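Engraving on leather – which machine / which leather?

tannery_lane
26 March 2022
Been doing card holders and key fobs for markets, hand stamped up to now. Want to offer names and initials done by laser, people keep asking for them as wedding gifts. Looking at the Gelis, 2,210 all in with the extractor. Anyone got one? Mostly veg tan, 2mm, some dyed brown. Worried about the smell tbh and whether the black dyed stuff shows anything at all.

bevel_and_burnish
Had a Gelis since August. Fine on natural, lovely dark line. On black you get a sort of dull grey mark, you can feel it more than see it. I tell customers that before they order – most go for brown then.
Smell is bad. Dont do it in the house. Wipe with a damp cloth after, then balm, leave overnight with the lid off the box.

Ravus
Wouldnt spend that. Get brass letters and a hot foil press, looks better on leather every time. Laser always looks burnt to me, because it is.

bevel_and_burnish
Depends on the font. Thin script at low power doesn't look burnt. Try doing a 4mm script name with brass type and see how you get on.

tannery_lane
Foil is nice but people want handwriting, "Dad" in the kids writing and so on. Can't do that with type. 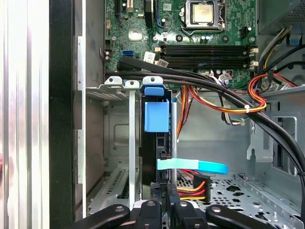

Pirjo Riihimäki says handwriting is the only thing worth having a laser for, and that she'd foil everything else. She charges 8 extra for it, scan included, and asks for black pen on plain white paper. Biro on lined paper takes ages to clean up.

Ravus
8 is too cheap for the faff. And what happens when the name's spelt wrong? Whole wallet in the bin.

wickerwoman
Copy the spelling from the order, send a proof, dont cut until they say yes. I did 200 fobs for a Sjöberg wedding last summer and the only ones I redid were my own fault, had them upside down in the jig. Dots over the o came out fine btw.

tannery_lane
Thats useful thanks. Does anyone seal after engraving or just balm?

bevel_and_burnish
Just balm. Sealer went cloudy in the letters on mine.

Ravus
Resolene, thinned. Never gone cloudy. You're putting it on too thick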